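A Rowing Machine Relay for Pravemari
Project Report, Community Events Practicum

Summary

Our group planned and ran an indoor rowing relay in Sun Hall in February to raise money for Pravemari, a small local charity that helps families with gas and parking when a child is in the hospital. Riders, swimmers and runners already have fundraising events in our town. Rowing machines are cheaper to stage than any of those and don't need a road, a pool or good weather. We wanted to find out if a group of students with no event experience could put one on inside a single semester.

The goal was $400. The final amount handed over was $500, including a gift from Bruletti, the sandwich shop across from campus, which topped up what we had raised by the end of the day. This report covers planning, sign-up, the day itself, what the money came from, and what we would change.

Choosing the format

We looked at three formats. The first was a single long distance rowed by a team without stopping, which gets attention but needs people there overnight. Sun Hall closes at 10 p.m., so that was out. The second was a race, with heats and a final. Several people we asked said they would come to watch a race but would not enter one, because they had never used a rowing machine and did not want to finish last in front of friends.

The third was a relay with short turns, and we picked it. Each turn was 500 meters. A beginner can finish that distance without training, and a person who rows often can still work hard at it. Rowers could take as many turns as they liked as long as they went back to the end of the line. The two machines ran side by side and their distances were added together, so there was no losing team. We did put up a sheet for fastest turn, which people had to ask to be written on.

Equipment and space

Hosus, the fitness store on the north side of town, lent us the machines for free. In return they got their name on the flyer and a table by the door. They delivered in the morning and picked up at night. The loan agreement was one page. It asked that someone from our group be next to the machines at all times, and that nobody under 14 use them without a parent present. We had not thought about age limits before reading it, and we added the same rule to our sign-up form.

Sun Hall is free for student groups if the booking is for a class project. The booking form asks for a floor plan. Ours showed the machines on the stage side, a waiting line along the windows, the food table at the back and a clear path to both exits. The first version was returned because the waiting line crossed the side exit. We moved it and the form was approved the next morning.

Rubber mats under the machines were required by the building. We had assumed Hosus would bring them and they had assumed the hall had them. The mats came from the campus weight room in the end, borrowed on the day. This cost us most of the setup time and is the main reason we opened late.

Sign-up and pledges

Sign-up was open for a little over two weeks. We had 20 rowers on the list the night before, which was the number we had set as the minimum to go ahead. More people joined at the door.

We offered two ways to take part. A rower could pay a flat entry fee and be done, or could enter for free and collect pledges. We expected pledges to bring in more, since that is how most of the events we read about work. For us the flat fee did better. Students told us that they did not like asking relatives for money for something that lasts a couple of minutes. The few who did collect pledges did well with them, and almost all of these were people who had a family link to Pravemari or to someone it had helped.

The pledge form was too long. It asked for a mailing address, which we never used. Two sponsors left the form unfinished and paid cash to the rower instead, and we then had to match the cash to a name. A shorter form with name, amount and email would have been enough.

We also did not decide early what to do about pledges promised per turn. One rower had a sponsor paying for each 500 meters and then took far more turns than either of them had planned on. The sponsor paid in full and was nice about it, but the form should have had a line for a maximum.

Publicity

Flyers went up in the dorms, the library, Bruletti and Hosus. We also posted in the class group chats. When people arrived we asked them how they had heard about the relay. Most said a friend who was rowing had told them. Very few mentioned a flyer. The campus radio station read our notice on air, but it gave the wrong door for the hall, and we had to tape a sign to the locked one.

Pravemari sent us a short text to use about what they do and asked us not to use pictures of children. We followed that. They also asked to see the flyer before it was printed and made one correction, to the way we had described who is able to apply for help. We would suggest that any group working with a charity send drafts early. Their office is small and the reply took several days.

The day

Doors opened late because of the mats, and the first turn began at 11:30 instead of 11. The line moved well until lunch. Between 1 and 2 p.m. it was nearly empty and members of our group rowed to keep both machines going. After that it filled up again, partly because the basketball practice next door let out and the players came over still in their gear. They took most of the fastest-turn sheet.

We kept a chart on the wall with the combined distance, updated every half hour. Visitors looked at it more than we expected and several took a second turn because the total was close to a round number. If we did this again we would update it after every turn.

Bruletti brought sandwiches cut in halves, sold for a donation. They ran out before 3 p.m. Water was free. We had one minor injury, a blister, which was handled with the first aid kit and written down in the hall's log.

Money

The entry fees were the largest part, followed by pledges, then food, then the jar at the door. Costs were kept out of the total by getting nearly everything on loan. We paid for printing and tape ourselves. All cash was counted by two members together at the end of the night and again the next morning, and the two counts agreed. Pravemari sent a receipt, which is attached to the paper copy of this report.

Setup problems 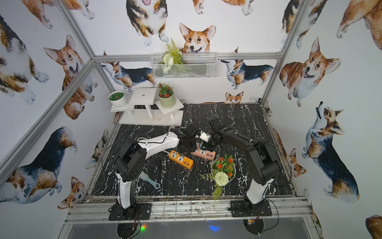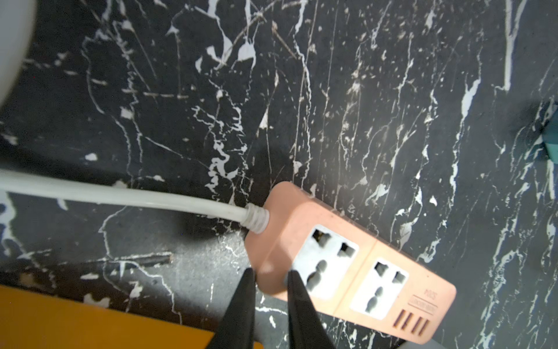 The relay needed more electricity than our plan allowed for. The rowing machines run their own displays, but the speaker, the laptop for sign-up, the card reader and the coffee urn on the food table all had to be plugged in, and the hall has only one outlet on the window side. We brought a single white power strip with a black cord, close in looks to the one held up on the left in the first picture, and the black cord disappeared against the dark floor by the windows. A rower caught a foot on it before we had opened. The orange strip lying across the middle of the same table would have been a better choice for us, as a bright color is easy to see from a few steps away. We borrowed a second strip from the front desk, taped both cords down, and moved the coffee urn to an outlet in the hallway so that it was not sharing with the laptop.

The card reader lost its connection twice in the afternoon. We wrote down names and took payment later, and everyone came back to pay. A paper backup sheet should be printed ahead of time. Ours was drawn by hand on the back of a flyer.

What we would change

Ask in writing who is bringing the mats. Walk through the hall with the floor plan in hand and mark every outlet on it. Drop the mailing address from the pledge form and add a maximum. Open at noon, since the hour before lunch was slow and the setup crew needed the time. Order more sandwiches. Have one person whose only job is the wall chart.

We would keep the 500 meter turns, the flat fee and the combined distance. Some rowers asked for a longer option, and a separate hour for that in the evening could work if Hosus is able to leave the machines until closing.

Hosus has said it would lend the machines again next February, and the booking form for Sun Hall has to be in before the winter break. Our floor plan, the loan agreement and the corrected flyer text are in the class folder for the next group.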